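Skitura Linens – discussion list for small laundries, guest houses and anyone who likes a good towel
Subject: Re: [skitura-linens] Folding tables, felt tops and the corner problem

Hi all,

What a great question to find at the top of the digest! I've been hoping for years that somebody would start a thread on terry, and now I have far too much to say. My answers are mixed in with the original message further down, but I want to start with the corner business. Two pictures first, both of a tan towel over green felt: 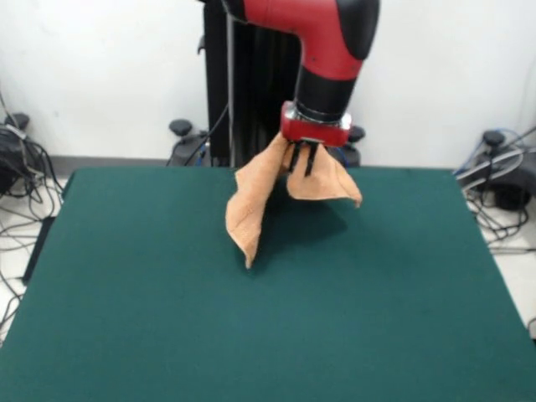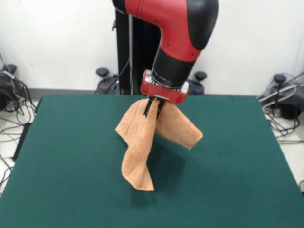

Finding the first corner is the whole job with a small terry towel. The fold itself takes a couple of seconds once you have two corners in hand, and all the time goes into the fumbling before that. When I started at the guest house I'd grab a towel out of the basket, shake it, turn it round, shake it again, and end up with a side hem in one hand and a fistful of middle in the other. What finally helped was looking at how the thing hangs. Pick it up anywhere at all and let it drop, and you'll get something like the tan one there, with a long flap on the left running down to a point and a shorter one fanning out to the right. Go for the point of the long flap! It's nearly always a corner, and it's already down near the table where your free hand can get to it without reaching. Take that, let go with the other hand, and the whole towel opens out under its own weight. Then you run your fingers along the hem to the next corner and you're away.

I taught this to our two weekend people in one morning and they picked it up faster than I ever did. One of them likes to go for the shorter flap first and it works for her too, so take my way as one way. What matters is to stop shaking. Shaking a towel seems like it ought to do something, and it does raise the pile nicely if you do it once, but it won't find you a corner.

Now for the rest. The original is quoted with > marks and I've cut a few bits for length.

> Hello list, first time posting, I've been reading for a while. We have just
> taken over the laundry side of a small guest house in Plendik and we do
> everything in house, sheets, bath towels, hand towels, kitchen cloths. It's
> a small room with one long table in it and we're trying to work out what to
> put on top of the table. The bare top is slippery and the towels slide off
> when you're halfway through a stack. Somebody suggested felt. Does anybody
> here fold on felt? Does it shed on the towels?

Welcome! And yes, yes, fold on felt. I've done it for ages and I wouldn't go back. Terry grips it just enough that a towel stays where you lay it, so you can put down one edge and walk your hands to the other without the first one creeping after you. On a bare top you're forever pinning things down with your elbow.

About shedding: a new felt will give off some fluff in the first weeks, mostly along the cut edges. Vacuum it with the brush head before you ever put a towel on it, then again the next day, and then it settles down. Wrap it well over the sides of the table and fasten it underneath so there's no raw edge where the linen passes. I made the mistake of trimming mine flush with the top the first time, and every sheet that went over the side picked up a little green beard.

The bigger traffic goes the other way, in my experience. Terry drops more lint on felt than felt ever puts on terry. A stiff hand brush at the end of each session takes care of it, always in the same direction.

> If felt, what color? My partner wants cream so it looks clean. I'd have
> thought something darker.

You'd have thought right! Go dark. A deep green is lovely for this, and you can see the edge of practically anything you put on it. White, cream, tan, pale blue, it all stands out, and you notice a stray sock or a loose thread right away. On cream felt you'll lose every white washcloth you own. The one thing that disappears on dark green is dark green, so if you have forest-colored kitchen cloths, keep a pale sheet handy to throw over the table when you get to them.

Lighting matters more than the color, I'd say. We have a window at one end and for a long time I had the table crosswise to it, so I was working in my own shadow all afternoon. Turning the table made the room about twice as pleasant and cost us nothing but a sore back.

> We inherited a lot of hand towels with the place. They're a sort of light
> orange or tan, quite fuzzy, a bit stiff. Is it worth keeping them or should
> we start again with white? There are 216 of them so it isn't a small
> decision.

Oh, keep them! Please keep them. 216 hand towels is a fortune in terry, and tan is a wonderful color for a guest house. It forgives makeup, it forgives self-tanner, it forgives the person who cleaned their hiking boots with it. We switched from white to a warm sand color for hand towels only and our throw-away pile shrank so much that I checked it wasn't being emptied by somebody else.

Stiffness is nearly always leftover detergent. Before you judge them, wash a batch with no detergent at all, warm, with a cup of plain white vinegar in the rinse, and see what the water looks like. If it foams, there's your answer, and run it again until it doesn't. Don't use fabric softener on them. It coats the loops and they stop drinking water, so you end up with a towel that feels like a kitten and dries like a raincoat.

Then sort them before they go on the shelf. I make one pile for guests, one for the kitchen and one for floors and shoes, and I'm strict about it. Pulled loops are fine for guests if you snip them level with small scissors (never tug them!). Frayed hems go to the kitchen pile until there's a rainy day for the sewing machine. Thin in the middle goes to floors.

> Which brings me to the fold. We've tried halves then thirds, and thirds then
> halves, and neither looks the same twice. Does it matter?

It matters for the shelf and nowhere else. Measure how deep your shelf is and fold to that. Ours is fairly shallow so hand towels go in thirds the long way and then in half, with the folded edge facing out. A whole shelf of folded edges looks so good. I still stop and look at it, which I realize is a strange thing to admit on a public list, but I suspect I'm among friends.

As for looking the same twice, try smoothing after the first fold and leaving it alone after the second. Terry is springy and the more you press it the more it fights back. One long sweep with the flat of the hand from the fold out to the open edge, and then go on. And fold with the label inside every time, so the people putting them out in the rooms don't have to turn each one round.

If the hems have shrunk more than the body (very common on older ones, you'll see the short ends pull in like a waist), give the hem a firm tug from corner to corner while it's still warm from the dryer. It won't fix it forever but it'll get you a square corner for that day.

> Last thing, how many can one person reasonably fold? I'd like to know if
> we're slow.

I bet you aren't. I kept a tally for the whole of July once, purely out of curiosity, on a sheet of paper taped inside the cupboard door, and I came out at 1,665 pieces of terry, bath and hand towels together. That was on my own, with a few very long mornings in it. I have no idea whether that's fast. I do know I went quicker in the last week than the first, and I put most of it down to the corner trick and to having the basket on my left at table height where I didn't have to bend for every single towel. Get the basket off the floor! Put it on a stool, a crate, whatever you've got.

> Any advice on where to buy felt by the length would be welcome too. The
> Kumsa shop near us only has craft squares.

I got mine from Worach, off the end of a roll, and asked for enough to hang well down on all four sides. Don't join craft squares, I've seen it done and the seams print through onto your sheets. If you get to choose, take the thicker one. Lay something soft under it as well if the table has any ridges; an old blanket is perfect, pulled tight.

A couple of things you didn't ask. Keep drinks off the table completely, coffee in felt is there for good. Don't iron on it, use a separate board. And if anything arrives on it still damp, get it off and hang it, and let the felt air out before you carry on.

I'd love to hear from the rest of you on bath sheets, by the way. My corner method works beautifully on hand towels and well enough on bath towels, but with the really big ones the long flap is already lying on the table before I've lifted the rest clear, and then there's no point to grab. I've been laying them out flat and doing it the slow way. Does anybody have something better? We have a new load of them coming on Tuesday and I'd be thrilled to try out whatever you suggest.

Happy folding, and do tell us how the vinegar rinse goes!

– the guest house with the sand-colored towels

--
You are receiving this because you subscribed to skitura-linens.
Reply to the list to post. Please trim quoted text where you can.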